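Slide 4 — perception, Stulumell build. Keep it short, 2 min max. 889 sim runs, most misses were masking. Say that first.
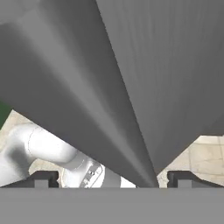
Self-filter drops our own links from the depth cloud before planning. Wrist view is the hard one — fingers fill most of it, floor tile only in the gaps, so a sloppy mask eats teh rest. Pad the mask less near the tips.

Next, planner. Shelf goal, open door as a collision mesh, re-plan at 6 Hz.
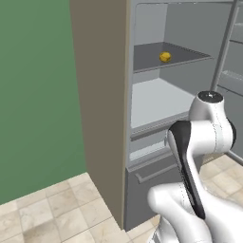
Nevzat Dağdelen asked if the door mesh should go stale after each re-plan. Yes — show the timer.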